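Weleo drops clip-in bangs, brings back the halo

2008-04-30

I got an email from Weleo this morning and had to put my coffee down. They're dropping the clip-in bangs! All of them, every shade, as soon as the current stock runs out. If you wear the side-swept ones (I know plenty of you do, you write to me about them), I'd order a spare pair now.

The better news is that the halo piece is coming back in June. For anyone who missed it the first time, it's the one that sits on a clear wire and doesn't clip to anything, so it's kind to fine hair like mine. I wore my old one to two weddings and a very windy boat trip and it stayed put. The new version comes in 20 shades, up from a pretty sad handful, and there are finally some decent cool browns in there.

I called and got Floor Stevens, who looks after the shade range. She told me the wire is a little longer this time and can be adjusted on both sides. "The old one fit my head and apparently not many others," she said, which made me laugh because it never fit my sister at all.

Price is $41 for the short length and $53 for the long one. That's more than last time, and I did grumble – but you get the storage hanger with it now, and that used to be extra. 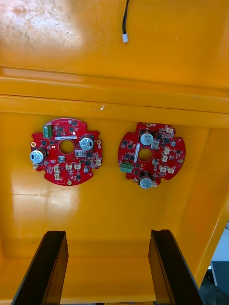

Nalleo will carry the whole range in their stores, and Pernimel is taking the long length only. Vasylenko hasn't decided yet. I asked at the counter and the girl there hadn't heard a word, so don't go making a special trip.

One thing to watch if you're ordering by mail: the shade numbers have changed. My old color is now listed under 1864, and it took me forever to find it in the new chart. Send in a snip of your own hair if you're at all unsure, they still match for free and they mail the sample back with your order.

I've put my name down for the long one. Returns are the same as before, unopened only, so please don't peel the sticker off the net until you've held it up by a window.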